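Gilang Yeoh
Thread, 5 min read

1/ It's May, it's finally warm, and that means it's time for my favorite chore of the entire year: putting the wool away! I know. I KNOW. But I love it, and I've gotten pretty good at it, so come along if you own even one sweater you'd be sad to lose.

2/ Background: four years ago I pulled out a gray cardigan that had been my grandfather's and found three holes in the left sleeve and one right in the middle of the back. Moths. I sat on the closet floor for a while. Everything in this thread comes from being mad about that cardigan.

3/ First thing, get it all out. Every drawer, the coat rack, the bag behind the door, the scarf in the car (there's always a scarf in the car). I pile mine on the bed so I can't go to sleep until I've dealt with it. This year's pile was mostly sweaters plus a blanket I'd forgotten I owned, which felt like a present.

4/ Now sort. I do clean-ish, needs a wash, needs mending, and "why do I have this." That last pile is where you should be brave. I gave Rohani Osman a green turtleneck I'd worn maybe twice and she looks fantastic in it, way better than I ever did.

5/ Wash before you store, even things you only wore a few times. Moth larvae go for skin oils and food spills, and you can't see half of that. I used to skip this step for anything that "looked fine." The cardigan looked fine.

6/ My wash: a big basin, cool water, a small squirt of wool soap, fifteen minutes of soaking. Push down gently, lift, push down again. Don't rub! Don't wring! If the water goes brown, feel disgusted and also thrilled, then change it and go again.

7/ I've been using the Disance wool soap this year and I like it a lot - barely any smell, and you don't have to rinse forever. Before that I used plain baby shampoo and that was fine too. Please don't go out and buy something special if you've got shampoo.

8/ Getting the water out is the fun part. Lay the sweater on a dry towel, roll the whole thing up like a burrito, and kneel on it. Walk on it if you want. Then unroll it and lay it flat on a second towel, nudge it back into shape, pat the cuffs in. Flip it in the evening. Mine take two days in the back room with the window open.

9/ Somebody always asks about hanging them to dry. A wet sweater is heavy! I hung a long one over the shower rail once and it came down as a dress. Bayu Wibisono still brings it up.

10/ Pills next. Those fuzzy little balls are just loose fibers that got rubbed together, mostly under the arms and at the sides where your bag hits. It doesn't mean the sweater is cheap (some of my nicest ones pill like crazy the first winter and then stop).

11/ I've tried the battery shavers and I've tried combs, and I go back and forth. Shaver for smooth, tight knits. Comb for anything chunky. Either way keep the fabric flat on a table, use short strokes in one direction, and stop a little before you think you're done. I have shaved a hole in a sleeve while listening to a podcast. It was a very good podcast.

12/ Then hair and fluff. We have two cats and one of them is white, so this is a real stage of the process at our place and not a quick once-over. Sticky roller for coats and anything woven, and for knits I go very lightly or switch to a damp rubber glove, which grabs cat hair like you wouldn't believe. Try the glove!! I told Kurniawati Ismail about it and she texted me a photo of a hairball the size of a plum.
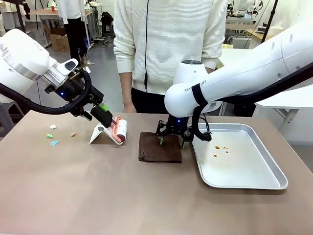 Lint roller on its angled white stand.

13/ Roller tips, since I got so many replies last time: peel a fresh sheet sooner than you want to. Roll with the knit, top to bottom. Check the inside of the collar and under the pocket flaps on coats. And do the drawer itself while you're at it, corners especially, after you've vacuumed.

14/ Mending! I'm still a beginner, and I took one evening class with Saadet Çetinkaya at Folard, the yarn shop by the post office, and it changed everything. She had us darn a sock over a lemon. An actual lemon! Mine came out lumpy and I was so proud that I wore those socks to dinner. Small holes first, matching yarn if you have it, loud yarn if you don't. The cardigan's got four mustard-yellow patches now and I get more compliments on it than on anything else I own.

15/ Storage. Fold, never hang. Heavy stuff on the bottom. I use cotton zip bags for the good sweaters and a lidded bin for everything else, and I leave a bit of room so nothing gets crushed. Cedar smells wonderful and I do put some in, but please don't count on it by itself. Clean wool in a closed bag is what does the work.

16/ If you're worried something already has eggs in it, the freezer is your friend. Bag it, squeeze the air out, leave it in for a week or two, let it come back to room temperature before you open the bag. Yes, I've had a cardigan next to the peas. Yes, guests have asked.

17/ Last one! Write a little note and tuck it in the top bag for October-you. What needs a button, what you kept wishing you had, what you wore to death. Mine from last year said "you do NOT need another navy one" and I laughed out loud, and then I looked at the pile, and there were two new navy ones in it. Okay, going to go flip the blanket. Show me your mends, I want to see all of them - ugly ones too!

Replies from the author

Lots of you asking about cashmere: same steps, just gentler, and I skip the sticky roller completely. Soft brush only.

For the person with the felted hat: soak it in lukewarm water with some hair conditioner, then stretch it over a bowl that's close to your head size. You won't get it all the way back but you might get enough. Let me know how it goes!

And yes, Saadet's running the darning class again, ask at the counter. Bring your own lemon.

More from Gilang Yeoh
- What I learned from knitting one very long scarf
- Buttons: a thread with too many buttons in it
- How I got candle wax out of a wool coat
- My cats rank my blankets
- Darning for people who hate darning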